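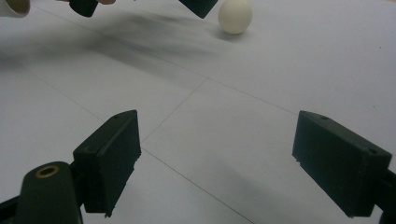

Light-colored work surface with thin gray seam lines.

Costcombe Professional Exchange > Buildings and Interiors > Shared Workrooms
Topic: Light or dark surfaces for shared worktables

n_camenzind
Moderator
Posted Jul 21, 2025

Members are invited to comment on the finish to be recommended in the next edition of the shared workroom guidance. The present edition advises a "light, neutral, non-reflective surface" for all tables used for sorting, mounting and general handwork. It was written when most member institutions had overhead tube lighting and few had windows in the workroom. Several have since moved to other buildings, and the office has received requests to permit dark finishes.

Comments should address three matters: visibility of small items, glare, and the treatment of joints where a surface is made up of more than one section. Please state the kind of work done at the tables. Remarks on chairs belong in the seating thread and will be moved there.

Notburga Camenzind
Guidance Editor

biwott_collections
Member
Posted 2 hours later

The Biwott textile collection wishes to record its support for the present wording. Our tables are off-white with a dull finish. Staff sort buttons, hooks and loose thread on them, and the items of greatest concern to us are dark. A black hook on a black table is found with the sleeve of one's cardigan.

We would ask that the word "neutral" be retained. A previous set of tables had a cream finish with a distinct yellow cast, and two conservators independently recorded the same ribbon as a different shade from the one on file. The ribbon was examined again in the next room and the file was found to be correct.

registrar_east
Member
Posted 2 hours later

With respect to the previous contributor, the recommendation cannot be extended from buttons to all handwork. This institution mounts works on paper. Nearly everything we handle is white or close to it, and a light table offers no contrast at the edge of the sheet. Corners are caught and bent. In April we covered two of our tables with a charcoal board and damage reports from those tables stopped. The remaining tables still produce them.

We request that the guidance specify contrast with the work and leave the color to the institution.

biwott_collections
Member
Posted 3 hours later

Two tables and one season do not amount to evidence. Were the same staff working at the covered and uncovered tables?

registrar_east
Member
Posted 3 hours later

They were not. The more experienced mounters requested the covered tables. I accept that this weakens the comparison. I do not accept that it disposes of it.

workshop_supplies_h
Associate member
Posted 4 hours later

I supply furniture to schools and small museums and declare that interest. The Truvano range is offered in a pale gray and in a dark slate, at the same price, so I have no stake in the outcome.

On maintenance, customers order the dark finish expecting it to hide wear. It hides ink. It shows dust, chalk, plaster, fingerprints and every scratch, which appears as a white line. The pale finish shows ink and glue and very little else. A school with a pottery class should not buy slate-colored tables under any circumstances, and I have said so to customers who then bought them.

On joints, a seam in a pale surface will darken as dirt settles into it. This is cosmetic in most rooms. Where powders or very small parts are handled it is a nuisance, and the sections should be laid so that no joint falls in front of a seated worker.

paper_and_board
Member
Posted 5 hours later

May I ask that the section on joints be given more space than the section on color? Our workroom has one long bench made up of sections, and the color has never been the subject of a complaint. The joints have been the subject of many. A knife run along a straightedge will drop into a joint if the two are nearly parallel, and the cut follows the joint from there. We lost 20 mounts from a single batch in this manner before the cutting mats were made compulsory.

registrar_east
Member
Posted 5 hours later

Cutting should not be taking place directly on the bench in any event. The present edition is clear on this point (paragraph 7).

paper_and_board
Member
Posted 5 hours later

The present edition is clear and was not followed. Guidance should take some account of what people do at ten to five on a Friday.

a_light_meter
Member
Posted the next day

On glare, I can offer measurements. We compared a pale matte table and a pale semi-gloss table of the same size, under the same lamp at 400 lux. Readers at the semi-gloss table moved their chairs to avoid the reflection of the lamp. Readers at the matte table stayed where they were put. The dark semi-gloss table was worse than either, which surprised the staff: a dark polished surface gives back a sharp image of the lamp, and there is nothing around it to soften it.

My recommendation is that the finish be specified before the color. Suppliers quote a gloss value measured at 60 degrees, and the guidance could state a maximum without naming any shade at all.

workshop_supplies_h
Associate member
Posted the next day

A stated maximum would be welcome. "Non-reflective" is used in catalogs for anything that is not a mirror.

astov_school_services
Member
Posted the next day

The Astov office serves schools, where tables are shared between sewing, model making and examinations on the same day. We cannot match the surface to the work. We keep pale tables and issue loose mats, dark on one side and light on the other. Pupils turn the mat over when they cannot see what they are doing. The mats go missing at a steady rate and the cost of replacing them should be mentioned if the practice is adopted.

biwott_collections
Member
Posted the next day

The reversible mat is acceptable to us as an addition. We would object to its being used as grounds for removing "light" from the main text. Institutions with limited funds will read a choice of color as permission to keep whatever they have, including brown.

registrar_east
Member
Posted the next day

Some of us have brown tables that serve perfectly well.

n_camenzind
Moderator
Posted 2 days later

Thank you for these contributions. The draft will carry a gloss limit, a separate paragraph on joints in sectioned surfaces, and a note on reversible mats with a line on replacement cost. The word "light" stays in the draft in square brackets. There is no agreement on it, and both positions will be set out in the covering paper.

Would a_light_meter please send the readings to the office, with the height of the lamp above the table. Two posts concerning footrests have been moved to the seating thread.

a_light_meter
Member
Posted 2 days later

Sent this morning. The lamp height is in the second column.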